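Tying an instrument knot on a suture pad
Listden skills notes, updated 2025-06-21

These notes cover the knot only. Placing the stitch is in the April notes. You need a pad with a cut in it, dark thread and two instruments. We use the Fistico pad, but any soft pad will do. Cut the thread to 140 mm for a single stitch - longer lengths get in the way.

1. Set the tail
Pull the thread through until a short tail is left on the far side of the cut. Keep the tips close together over the wound and hold the thread near the end of the jaws. A grip further back makes the next step awkward.
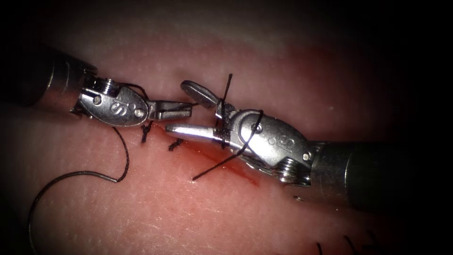
Let go of any slack you don't need before you start the wrap. If the thread has twisted, turn it back now. Don't squeeze the part that will end up in the knot, as crushed thread frays.

2. Make the wrap
Hold the long end in one instrument and take it round the other to form a loop. Two turns for the first throw, one for each throw after that. Keep a light pull on the strand so the loop stays put, then open the jaws of the wrapped instrument and go down for the tail.

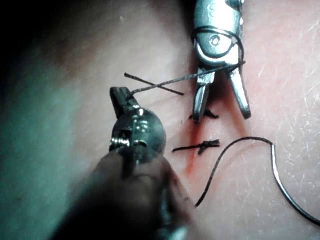

3. Lay the knot flat
Grip the tail, slide the loop off over the jaws and draw the ends apart, across the cut. Stop when the edges meet. If they pucker, it is too tight.

4. Repeat and trim
Wrap the other way for the second throw, then once more for the third. Trim both ends to 5 mm and move on to the next stitch.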